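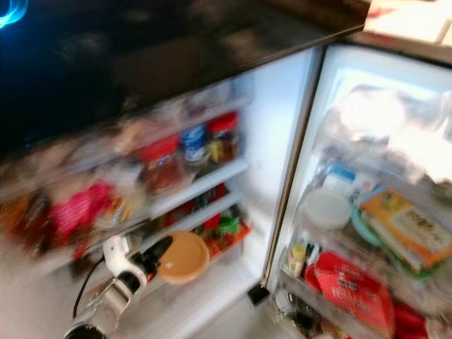
Gripper at the lower shelf, refrigerator door open.

Section 4. Teaching a refrigerator task by remote control

Before you begin, pour yourself a coffee and read this section all the way through, because the first hour with the Lerkia controller goes so much more pleasantly when you know what's coming (and please don't worry if your early tries look clumsy, everyone's do!).

1. Hold both triggers on the controller until the ready tone sounds.

2. Bring the arm up to the open compartment at low speed. We suggest 50 on the speed dial for your first day.

3. Choose one item and stay with it for the whole recording. A jar with a screw lid is a kind choice for beginners.

4. Press Record, wait two seconds, and then move.

Caution: Glass jars often share a shelf with soft packages. Go in over the front edge, slowly, and keep the fingers only as wide as you need.

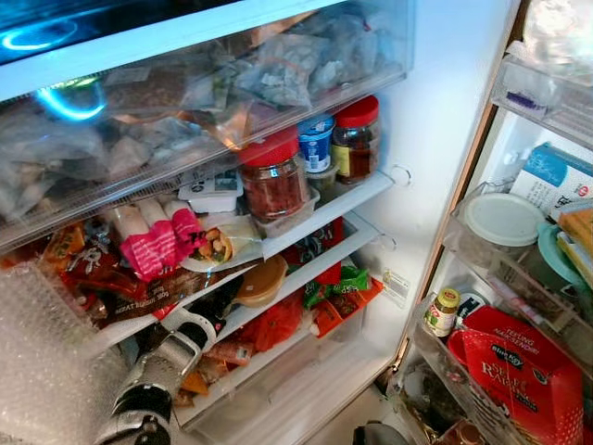

Wenche Lindqvist wrote to us after her first week that she wished she had practiced the reach with Record switched off, as her early takes were mostly hesitation and she ended up deleting them all. We think that's lovely advice, so do give yourself a few dry runs.

5. Press Stop when the arm is clear of the shelves, and save the take under the task name.

Note: The controller holds up to 400 takes. Move them to your Plosby folder before it fills.

6. Now record the door as a task of its own. Set one finger against the door edge, close to the handle side, and let the whole arm do the work instead of the wrist.

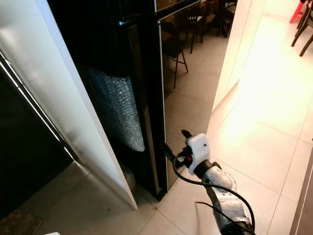 Keep the movement wide and even, following the swing of the door, and ease off the stick before the door reaches the end of its travel. If the arm stalls and the controller shows code 533, release both triggers, back away a little and start the take again.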